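Relatório de progresso: triagem e reaproveitamento de computadores de escritório
Para: Urmila Garg, gestão do fundo Nishad
De: Babita Rawat, coordenação da oficina Wilomow
2025-06-14

A meta acordada para este período era avaliar 300 máquinas e encaminhar para as escolas as que ficassem em condições. Avaliámos 169. Prefiro deixar o número logo no início, porque o resumo trimestral que o parceiro Ganeo fez circular fala em "execução em linha com o previsto" e não vejo como se chega a essa frase.

O atraso tem duas origens. A primeira é o estado dos lotes. O contrato de doação previa equipamento "funcional ou de reparação simples", e boa parte do que veio no segundo lote chegou sem disco, sem memória ou sem as duas coisas. A segunda é nossa: subestimámos o tempo de abertura e limpeza por unidade, e o Naveen Kanaujia avisou disso na reunião de arranque. Ficou em ata e não se alterou o calendário.

Continuo também com dúvidas sobre o programa de inventário Sernard. Identifica bem o modelo do computador, mas para isso precisa que ele arranque, e são precisamente os que não arrancam que nos ocupam as tardes. Nesses casos voltamos à ficha em papel. A Babita Shukla está a passar as fichas para a folha de cálculo, com o desfasamento que se imagina. 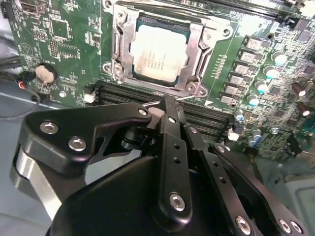 A desmontagem das placas-mãe é a parte em que o orçamento me parece menos realista. A proposta inicial tratava a placa como uma peça única, a aprovar ou a rejeitar, e na bancada o trabalho divide-se em várias decisões pequenas. O processador pode ter valor mesmo quando a placa não tem, e com ele ainda no suporte, dentro da armação metálica aparafusada, lê-se a inscrição na tampa prateada sem retirar nada. A pilha redonda, no seu encaixe preto à esquerda, vai para recolha separada se a placa for abatida. Os bancos de memória são outro assunto: só sabemos se estão bons depois de testar com módulos nossos, e temos 2 conjuntos para toda a oficina. A Wing-yan Tsao pediu mais 8 em abril. O pedido continua por responder.

Quanto ao valor recuperado, recomendo cautela. A estimativa entregue ao fundo aplica o mesmo preço médio a todos os processadores, independentemente da geração. Os compradores com quem falámos não trabalham assim e recusam peças sem registo de teste. Enquanto não houver vendas fechadas, não incluirei essa receita nas contas.

Para julho proponho rever a meta em baixa, suspender a aceitação de lotes sem lista prévia de componentes e desbloquear a compra dos módulos de teste. Se a meta de 300 se mantiver, peço que me indiquem por escrito que etapa de verificação devemos deixar cair. As fichas do período estão disponíveis para consulta na oficina.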